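**Girncombe, November 20, 2019** – Grornau today published results from its household chore trial, a test of whether a two-armed robot can handle laundry in an ordinary furnished room. The short answer is that it can do part of the job, at a pace well below that of a person, and that the remaining part is not close to being ready for sale.

The trial covered 2906 attempts at single steps of laundry work. The steps were reaching into a basket, closing on a garment, lifting it clear of the rim, and setting it down at a marked spot. An attempt was scored as complete only if the garment arrived at the spot without being dropped and without the basket tipping over. Of the 2906 attempts, 1871 were scored as complete. Of those, 1701 were finished with no human help of any kind. The others needed an operator to restart the arm or shift the basket before the step could go on.

"The numbers are lower than the ones people have come to expect from short demonstration videos," said Marlina Wibisono, who led the trial for Grornau. "We scored every attempt, including the ones made late in the day when the room had not been tidied. Cloth is hard. A shirt has no fixed shape, and the robot has to work out where to take hold of it each time."

The work was done at Grornau's site in Girncombe, on a plain floor among the furniture and cabling already in use there. Grornau chose not to build a mock laundry room. Earlier work at the company had used a bare table and a single folded towel, and the results did not carry over when the same software was moved to a room with a sofa in it.

The robot uses two grippers of the same design, each with a pair of fingers. One camera looks out from the head. A second, smaller one is mounted near the gripper and supplies the close view needed in the last part of the reach. 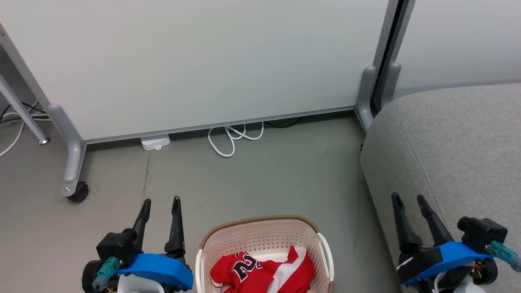
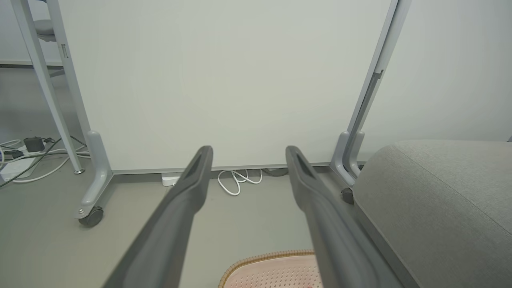 *Laundry trial, Girncombe. First picture: head camera view, with a red jersey in the basket. Second picture: view from the camera at the gripper.*

Grornau reports three main sources of failure.

The first was grip. Thin fabric tended to slip from between the fingers during the lift, most often when only a single layer had been caught. Reaching deeper improved the hold but raised the chance of catching the basket as well as the garment.

The second was sight. When an arm moved over the basket, it often hid the garment from the head camera. The gripper camera made up for this in part, but at close range it showed so little of the basket that the software could misjudge where the rim was. Baskets with perforated sides caused further errors, as the software sometimes read the pattern of holes as an edge.

The third was the room itself. Loose cables, soft furniture and changes in daylight all slowed the robot down. Work in October was affected most, when low sun reached the floor for part of the afternoon and the depth readings became unreliable.

Folding was left out of the scored steps. Grornau ran a small number of folding attempts and judged the results too uneven to report. Sorting by color and reading care labels were not attempted.

The same control software has been in use since October at Doltden, a parts supplier, where it moves cloth covers from a bin to a packing bench. Shop-floor work of this type is easier than the household version – the bin stays put, the light is constant and the covers are all alike. Doltden runs 2 stations and keeps a worker within reach of both.

"If the question is whether a machine can take over a repeated pick in a fixed place, then yes, with supervision," Wibisono said. "If the question is whether it can do your laundry while you are out, we would say no, and we are not going to give a year for it."

The next round of work will use a revised fingertip from Menon, with a softer contact surface meant to reduce slipping on thin fabric. Grornau will repeat the full set of steps with the new part, using the same scoring rules, so that the two sets of results can be compared directly. Socks and other small items will be added as a separate group.

The scoring rules and a table of results by garment type are available on request from the Grornau press office in Girncombe. Visits to the trial room can be arranged for trade press with advance notice.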